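Kodell Cadaver Storage Rack, Model 15
Fixed and roll-out tray storage for gross anatomy laboratories

The Kodell rack stores embalmed donors in a cooled room between dissection sessions. It replaces the earlier Droston frame and accepts the same trays, so departments holding Droston trays do not need to buy new ones. The standard unit has 2 columns of trays. Each tray is rated for 500 lb, evenly distributed, with the rollers locked.
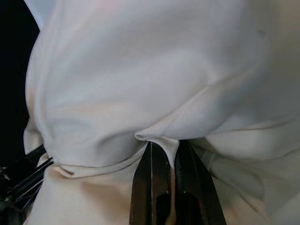
Vol. 15, No. 2

Frame and trays
The frame is welded stainless steel tube with a brushed finish. Trays are one-piece pressed sheet with a raised rim and a drain at the foot end. The drain plug is threaded and can be removed with a gloved hand. Rollers are nylon on sealed bearings - steel rollers are available on request but are louder and need grease.

Trays pull out to 80 percent of their length before the stop engages. To remove a tray fully, lift the stop tab on both sides and transfer to a lift cart. Vuorinen and Barkalstead carts fit without an adapter.
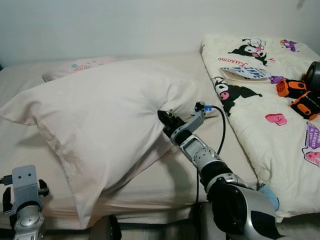

Laboratory Furnishings

Installation
The floor must be level to within 2 mm across the footprint. Anchor bolts are supplied for concrete only. Allow clear space in front of the rack equal to one full tray plus the cart.

Cleaning
Wash with neutral detergent and rinse with water. Do not use bleach on the frame or the trays. Check the roller bearings at the end of each term.

Supplied with: frame, trays, drain plugs, anchor bolts, tray number plates. Lift cart sold separately.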